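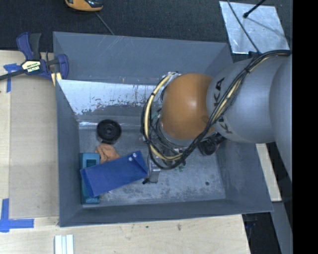

*A large grey bin with a blue box, a round black thing and other unlike objects together on the left.*

**In defence of the mixed bin**

By Irina Bratu

I want to speak for a method of keeping things which has a bad name. It is the mixed bin. A deep box with sloping walls receives whatever needs a place, and the things in it have no relation to each other. Something that looks like a small wheel lies against something crumpled and orange-brown, and a blue box lies partly over that. A person who likes order sees this and wants to take everything out again.

I understand the feeling. I was raised in a home where the buttons were kept by the number of holes, and when I started in the storeroom at Jomgate I believed that good storage meant like with like. We sell spare and second-hand household goods by post, one piece at a time. At the last count we had 3270 of them, and very few were the same as any other. For years we put them on shelves by kind. There was a shelf for boxes, a shelf for wheels and knobs, and a shelf for soft things. We had also a shelf called "various", and it was always the longest one.

The shelf called "various" was the first thing that made me doubt. Every system by kind has such a place, even if it has a more elegant name. In a kitchen it is the second drawer. In an office it is the cupboard beside the printer. We speak about this place with some shame, but we go to it first when we look for something, and often we find it. I began to ask myself why the rest of the room could not work in the same way.

My colleague Digby Goodwin was against it from the beginning, and I will give his argument fairly, as he has repeated it to me many times over lunch. He says that a shelf by kind teaches you. If you are looking for a small round lid and it is not there, you will see the one beside it, which perhaps fits. He says also that a mixed bin depends completely on the list. If the list says bin 5 and the thing is in bin 3, it is lost, and you can open lids until the evening.

He is right about the list. I do not have a clever answer to this. When somebody drops a thing in a bin and does not write it down, the whole method stops for that thing. But I would say that on the shelves by kind we were also depending on a list, only it was kept in Digby's head. When he went away for most of April we discovered how much of it was there. I spent one full morning looking for a hinge which he had put with the handles. On the telephone he told me that of course it was with the handles, it was a hinge one holds on to.

This is my real complaint against sorting by kind. It looks like a neutral thing, but it is one person's opinion of the world, made into furniture. Is a sewing box a box or is it sewing? Does a bicycle lamp go with the lamps? Each of us answers quickly and each of us answers differently. The mixed bin does not ask.

There is another advantage, and it is for the eyes. In a tray of forty similar black wheels, your hand takes the wrong one. I have done it, I have packed it and I have paid for the return. In a bin where one thing is round and black and another is blue with straight sides, it is hard to confuse them. The things help you because they are so different. I think that people who design storage give too much attention to how it looks from the door, and too little to the moment when you stand over it and must choose.

I should say what a mixed bin needs, so that I am not understood as a friend of mess. It needs a floor you can see. If the things lie in layers, you have made a heap, and I do not defend heaps. It needs walls that lean outwards a little, so that a hand can come in at the side. The bins we bought from Timmermans have this, and the older straight ones do not, and everyone takes the Timmermans bins first. It should be one plain colour inside. Grey is very good. Small loose pieces must go in a bag or a box of their own before they go in, because a screw will always travel to the corner.

And it needs some mercy for fragile goods. We do not put glass in with metal, mixed or not. Digby calls this sorting by kind, and says that I have come back to his side without noticing. I tell him it is only good manners.

At home I have been less brave. My spices are still in the order of the alphabet, and the towels are by size. But under the stairs there is now one wide bin for everything which used to travel from room to room – the bicycle pump, the spare plug, the tape – and inside the lid there is a paper with their names in pencil. My husband has added two things to it without being asked. One of them I cannot identify, but it is on the paper, in his writing, so I know where it lives.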